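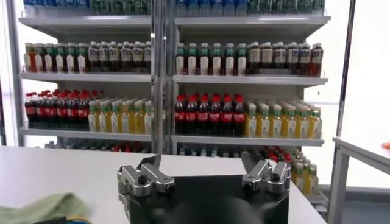
White metal shelves stocked with bottled drinks, sorted by type.

The Well-Kept Shelf Has a Lot to Answer For

Ching-wen Lai wants me to believe that a row of bottles can calm a person down. Her Flillstead workshop costs $135, lasts most of a morning and teaches grown adults to put the tea beside the tea. I went in doubtful and came out 40 minutes early.

The idea is that drinks sorted by type get picked faster and wasted less. Maybe. Lai says her clients "stop hunting" once the groups are set. She has no figures on waste, and when I asked for some she talked about labels facing front.

Huệ Quách, who took the course in February, still sorts her pantry. Her sons undo it by dinner. "It looks nice for an hour," she said – and she paid full price.

I will grant Lai the raised shelf lip, a sensible thing on any rack. My own pantry remains a mess, and I found the iced tea in nine seconds.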